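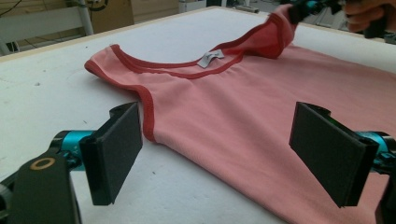

andby_lane
Thread starter
Keypoint model keeps swapping collar and armhole on sleeveless tops

Hello all, long-time reader and not much of a poster, so bear with me. I'm training a keypoint detector for garment folding (shoulders, neckline, armholes, hem corners) and it does nicely on T-shirts but gets into a proper muddle with anything sleeveless. The pink top is a good specimen of the trouble: the neckline and the armhole have the same dark red binding, and the back edge of the neck shows as a second red stripe behind the front one, so the model sees red curves everywhere and picks whichever it fancies. On top of that, one shoulder is flat on the table and the other is pinched and pulled up into a loop, and that's the one where the predicted point wanders off down the chest. I have 2433 labelled frames, all from the gripper cameras, and I train at a fairly small input size. Would you add more data, change the labels or do something cleverer in the planner? I've been going round in circles since September and would be very grateful for a nudge.

sumholm_bench
Welcome out of lurking! We had very nearly this with vests at Sumholm. What helped us most was the care label. Yours is sewn in at the back of the neck, and once we made the label its own keypoint the neckline settled down a treat, as the network had something to anchor on that never turns up at an armhole. It costs you an extra click per frame, I'm afraid, but put the radio on and it goes by.

chin_up
I'd be a bit wary of that one, with respect to sumholm_bench. Labels get cut out, or tucked under, or they sit in the side seam, and then your detector has learnt to lean on something that isn't there. I'd predict the edges as whole curves first and sort out which is which afterwards from how they join up. More work at the start, I grant you, but it doesn't mind what colour the trim is.

sumholm_bench
Fair, though we do mask the label out in 40 per cent of training frames for that very reason, and the rest of the keypoints hold up without it. I'd also say curves sound lovely until one of them runs out of view, which with a close camera is most of the time.

ero_tinker
Can I ask how you label the lifted shoulder? If you put the point where the strap would be lying flat, no wonder it wanders. We mark the point on the fabric as it is, add a "held" flag, and let the planner take the position from the gripper that's holding it — you know your own jaw pose far better than any network will.

andby_lane
Oh dear, ero_tinker, I think you've caught me. I've just been through a batch and the early ones are marked at the flat position and the later ones on the fabric. No wonder it's confused, poor thing! I'll relabel the lot and add the held flag. The only snag is that the second gripper is only partly in view in a lot of frames, so I'd have to bring its pose in from the logs and line up the timestamps.

chin_up
Do check the clock offset before you trust it. Ours was out by 40 milliseconds for months and we blamed the model the whole time. (I still say curves.)

andby_lane
Quick update, with many thanks to everyone. Relabelled, held flag in, set grown to 3000 frames with more vests. The held shoulder is much steadier now and the wandering has mostly gone. Collar and armhole still swap now and then when the top is folded over itself, so I'm trying the label keypoint with masking next, and if that doesn't do it I shall come back and eat humble pie with chin_up.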